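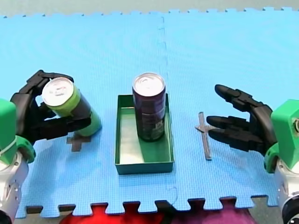 The left hand holds the green can, the purple one stands in the tray.

Workshop Tips > Benches, Tables and Floors

Living With the New Arms: Tips From Our Packing Room

By Ewurabena Sarpong
Jan 22, 2024

Print this page | E-mail this page

I work at Trarwood, where we put together mixed drink boxes for small shops and offices. Until December all the sorting of single cans was made by hand. Now a part of it is done by two robot arms on a table, and we people do the rest. Many readers have written to me that their workplace is going the same way, so I collected the tips which I wish I had on the first morning. English is my third language, please be patient with my sentences.

The table

Put foam under the work. We use the puzzle type of play mat, the kind that parents buy for the children's room. Ours is blue. It is soft, so a can that falls makes less noise and gets fewer dents, and when one tile is worn you change this tile only. Push the teeth together with the heel of your hand, starting from the middle of the seam and going outward. If you start from the two ends you will get a small hill in the middle, and a can does not like to stand on a hill.

Wash the tiles with warm water and a little dish soap. Do not use the strong degreaser. We did, and the surface became sticky for a week. Let them dry flat, and never against a radiator, where they bend.

Mark your spots. We have small grey crosses lying on the mat to show positions. At first I thought they were for the arms, but they help me more than anybody, for when I reset the table I don't have to guess. If your marks are taped, press the ends well down and change them before they begin to curl. A curled end catches on your sleeve when you wipe.

The tray

Use a tray with low walls. We tried a deep plastic box from Hanrahan and the fingers knocked on its side again and again. The shallow green tray gives them room, and I can also see into it from my stool. A pale bottom is good too, as you notice quickly a drop of spilled drink. Wipe the tray at each break. Sugar dries like glue, and after that the can lifts the tray together with itself.

The cans

Wipe the cans before they go on the table. A can from the cooler brings water with it, and a wet can slides in the fingers. We leave ours in the room overnight with the carton open. It costs nothing, you only must remember to do it before going home, so I wrote it on the door.

Take out the dented ones by hand. The arms will try with a dented can, but the grip is worse. Our dented ones go in a crate under the sink and on the last working day of the month the staff may take them home. Before the arms came they were thrown away, I don't know why.

The hands

Clean the black fingers with a cloth that is only a little damp, and only when the power is off and the key is in your pocket. In your pocket, I repeat, and not on the table. Nana Nartey, my colleague from the evening shift, put the key on a red cord which she wears around her neck, and now we all do the same.

Keep cables short and near to the arm. A loose cable finds a can to pull down. Check it each time you switch on.

Your own body

This I did not expect. When I packed by hand I was tired in the wrists. Now I am tired in the eyes and in the lower back, from sitting and watching. Get a stool with a foot ring. Stand up every 16 minutes, we set a kitchen timer for it. Look at something far away, in our room it is the chimney of the bakery.

Please keep some hand work in your day. Our first plan had one person watching the arms for the whole shift, and we became slow and unfriendly. Now we change after two hours. One packs, one watches, one does labels. Nana likes the watching and I like the packing, so sometimes we trade.

The numbers

Write down your counts from the beginning. In our last week of only hand sorting we did 3,871 cans. In the first week with the arms it was 2,824, and the office was not happy. I had marked in my notebook that 227 of the cans were put aside as dented or sticky, and that we lost one whole afternoon to the wrong mat. With this on paper the talk went much better. No hours were cut in our room. I cannot promise you the same at your place, but ask early, and ask who will be trained, because the training is paid time and it should be on your slip.

Small things

Tie back long hair and take off bracelets before you go near the table.

Hang a sheet with the names of the people who know how to restart. Ours is in a Clirier plastic sleeve with a pencil on a string.

Keep a roll of paper towel on the left and another on the right. It sounds foolish until something leaks.

If the arms stop, write the time first and then call. You will forget the time.

Talk with the other shift. We use a school notebook, and the last line is always what has to be bought. Tonight it says dish soap and two blue tiles.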